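Chapter 8

The Organisation of Indoor Space

Learning outcomes

After studying this chapter you should be able to:
explain the difference between floor area and usable floor area;
describe how circulation routes affect the use of a room;
calculate the clearance needed around common items of furniture;
prepare a simple room survey and present it as a scaled plan.

Key terms: circulation, clearance, fixed element, floor area, activity zone, survey plan, usable area

8.1 Introduction

The previous chapter dealt with the external envelope of a building: its walls, roof, openings and foundations. This chapter turns to the space inside. It considers how rooms are divided, how people pass through them, and how furniture and equipment take up floor area that a drawing may show as free.

The planning of indoor space is often treated as a matter of taste. In professional practice it is a technical subject with its own methods and vocabulary. A room that has been poorly planned may meet every requirement for structure, heating and fire safety and still be difficult to use. Doors open against cupboards. Desks stand with their backs to the only window. A corridor that appears wide enough on paper becomes narrow once coats have been hung along one side of it.

Students should note that the principles set out here apply to buildings of all kinds. The examples are drawn mainly from schools, small offices and workrooms, as these are the buildings in which most readers will carry out their first surveys. Dwellings are covered in Chapter 10.

8.2 Floor area and usable area

The floor area of a room is measured between the inner faces of its walls. It is a simple figure to obtain and is the one normally quoted in leases and sales particulars. It tells the reader little about how much of the room can be put to use.

Usable area is the part of the floor that remains once the following have been deducted: the swing of doors, the space in front of radiators and electrical panels, permanent columns and pipe casings, and the routes that must be kept open between one door and another. In a large hall the deduction may be small. In a narrow room with two doors it can be considerable.

The former district library at Nemholm is a useful case. The building had a total floor area of 220 square metres and was regarded by the local authority as generous for a town of its size. A survey carried out before its conversion found that the reading room was crossed by three separate routes, one from the entrance to the lending desk, one from the desk to the store and one from the entrance to the staircase. Readers were seated in the triangles left between these routes. When the store was moved to the opposite side of the building, two of the three routes were joined and the reading room gained space for 12 further seats. No wall was taken down.

8.3 Circulation

Circulation is the movement of people and goods through a building. It is usual to distinguish primary circulation, which serves the building as a whole, from secondary circulation, which takes place within a single room.

Primary circulation is governed by regulation and must be checked against the standards in force. Secondary circulation is left largely to the designer and to the occupier. It is at this level that most difficulties arise. Furniture is moved, a cabinet is added, and a route that was clear when the building was handed over is gradually closed.

The survey of the workshops at Skisach, to which we return in section 8.6, recorded secondary circulation at intervals through the working day. The plan used most heavily at ten in the morning bore little relation to the plan used in the late afternoon. Students preparing their own surveys should therefore visit a room more than once.

8.4 Clearance around furniture

Every item of furniture requires more floor than it covers. A desk needs room for a chair, and the chair needs room to be drawn back. A cupboard needs the depth of its open door and a standing place for the person using it. The additional area is known as clearance.

Clearances may overlap where two items are not used at the same time. They should not overlap where both are in constant use. Long desks call for particular care. Placed along a wall, a long desk takes up little of the room. Set at an angle or away from the wall, it acts as a partition, and the floor on either side must be planned as two separate zones.

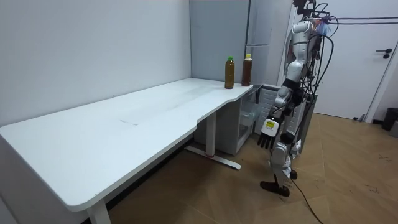 Figure 8.1 A long desk in a small room.

Freestanding equipment is frequently left out of surveys on the grounds that it can be moved. The method followed in this book, which is that of the Andesow survey manual, is to record every object that stands on the floor at the time of the visit and to mark those that are not fixed with a broken line.

8.5 Fixed elements

A fixed element is any part of a room that cannot be altered without building work. Windows, columns, stairs and drainage points are the most common. They should be drawn first, in a heavy line, and all other dimensions taken from them.

Activity 8.1

Choose a room that you use regularly. Measure its floor area, draw its fixed elements at a suitable scale and mark the routes between its doors. Calculate the usable area. Compare your result with that given for the schoolroom at Dambrauskienė House in Table 8.2.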